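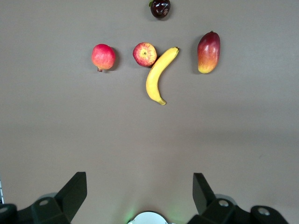

Caja de fruta variada Plindura, 18 piezas

Fruta entera para comer en casa o en el trabajo: plátano, mango, manzana, ciruela oscura y una fruta roja redonda, que según la semana es granada o manzana roja.

Referencia: Plindura 18
Preparación: almacén Jabłońska, Merholm
Reparto: Merholm, Fuststead y los pueblos hasta 60 km
Formato: caja de cartón con asas, sin bolsas de plástico

Descripción

La caja Plindura es nuestra caja mediana. Lleva 18 piezas y está pensada para una familia que come fruta todos los días, o para una oficina pequeña donde se deja la caja en la cocina y cada uno toma lo que quiere. No lleva fruta cortada ni pelada. Tampoco lleva uvas, fresas u otras frutas pequeñas, que viajan mal junto a un mango y llegan aplastadas. Para estas frutas tenemos una bandeja aparte.

Elegimos las piezas a mano por la mañana y cerramos la caja el mismo día del reparto. Intentamos que no todas estén en el mismo punto de madurez. Una parte se puede comer en el momento de abrir y otra parte necesita esperar un poco. Muchos clientes nos preguntaban por qué un mango estaba blando y el otro todavía duro, y la respuesta es que lo hacemos a propósito.

Las manzanas son de piel rayada, roja y amarilla. Las manchas y las rayas son propias de la piel y no significan que la fruta está golpeada. El mango puede pasar del rojo intenso al naranja y al amarillo en la misma pieza. El color no es una buena señal para saber si está maduro; es mejor apretar un poco con los dedos cerca del tallo.

Qué contiene

Plátanos: 5
Manzanas rayadas: 4
Ciruelas oscuras: 5
Fruta roja redonda (granada o manzana roja): 2
Mangos: 2

El peso de la caja cambia de una semana a otra, por eso vendemos por pieza y no por kilo. Un mango de la caja pesa como mínimo 200 g. Si en el almacén no hay mangos de este tamaño, ponemos tres más pequeños en el lugar de dos y no cobramos la diferencia.

Las ciruelas pueden venir con una hojita en el tallo. No la quitamos. Si va a servir la fruta en un plato queda bonita, y si no, se quita con los dedos.

Cómo guardar la fruta

Plátanos. Fuera de la nevera y mejor separados de lo demás, porque hacen madurar más rápido a la fruta vecina. Si la punta del tallo tiene un tono verde, le quedan todavía unos días. Las pintas marrones en la piel indican que está dulce. Para un bizcocho son los mejores.

Manzanas. En la nevera aguantan más tiempo y quedan crujientes. En la mesa se pueden dejar la primera semana sin problema.

Ciruelas. A temperatura de la habitación hasta que cedan un poco al tacto, después en la nevera. Lavar solo en el momento de comer.

Mango. Nunca en la nevera si está duro, porque el frío para la maduración y luego la carne queda fibrosa. Si tiene prisa, envuélvalo en papel de periódico junto con un plátano.

Granada. Se conserva muy bien entera, en un sitio fresco y seco. Para abrirla recomendamos cortar la corona con un cuchillo pequeño, marcar la piel en gajos y romperla con las manos dentro de un recipiente con agua. Así los granos bajan al fondo, la piel blanca sube y la camisa no se mancha.

Tamaños disponibles

Caja pequeña: sin mango, para una o dos personas.
Caja Plindura 18: la de esta página.
Caja grande, 60 piezas: para oficinas, escuelas y clubes deportivos. En esta caja el cliente puede elegir la proporción de cada fruta, siempre que haya al menos tres clases distintas.
Caja de temporada, 84 piezas: se entrega en dos bultos y hay que encargarla con más antelación. La llevamos sobre todo a campamentos y comedores.

Pedido y entrega

Los pedidos se cierran a las 14:00 del día anterior a la entrega. En Merholm repartimos de 7:30 a 11:00 y en Fuststead por la tarde. Si no hay persona en casa, podemos dejar la caja en la puerta o con un vecino, pero necesitamos que nos lo escriba en el campo de observaciones del pedido. En verano no dejamos cajas al sol.

También es posible recoger en el almacén. La puerta de recogida está en el lado del patio, no en la calle principal, y hay sitio para parar el coche.

Puede pedir una caja suelta o una suscripción semanal o quincenal. La suscripción se puede parar por vacaciones sin coste. Solo pedimos que nos avise antes de la hora de cierre.

Cambios por temporada

La ciruela es la fruta que más nos falla fuera de verano. Cuando no la encontramos con buen sabor, la cambiamos por mandarina o por pera, y lo indicamos en la hoja que va dentro de la caja. Entre noviembre y enero la fruta roja redonda suele ser granada. En mayo casi siempre es manzana.

Si hay una fruta que en su casa no se come, o una persona con alergia, se puede marcar hasta dos frutas excluidas. El resto de la caja se completa con las otras hasta llegar a las 18 piezas.

Preguntas frecuentes

¿La fruta viene lavada?
No. La limpiamos en seco con un paño, pero hay que lavarla antes de comer.

¿Es fruta ecológica?
Una parte sí y otra no, depende del agricultor y del mes. En la hoja de la caja ponemos el origen de cada fruta. No vendemos la caja Plindura como producto ecológico.

¿Qué hago si una pieza llega mala?
Envíenos una foto el mismo día o al día siguiente. Descontamos la pieza en el próximo pedido o, si usted prefiere, devolvemos el importe. Una marca pequeña en la piel no es motivo de devolución, pero una ciruela abierta o un plátano negro sí lo es.

¿Puedo devolver el cartón?
Sí, el repartidor lo recoge con la entrega siguiente. Déjelo doblado y sin cinta adhesiva. Si está húmedo, mejor tirarlo al contenedor de papel.

¿Se puede enviar como regalo?
Sí. Ponga la dirección de la otra persona y el texto de la tarjeta, que escribimos a mano. La factura no va dentro de la caja, llega a su correo.

Otros productos que se piden con esta caja

Bandeja de fruta pequeña (uva, fresa o arándano)
Bolsa de limones
Frutero bajo de cerámica Fuststead, blanco o gris
Cuchillo para mango, con funda

Consultas sobre la caja Plindura: escriba a través del formulario de contacto o llame al almacén Jabłońska por la mañana, de 8:00 a 13:00.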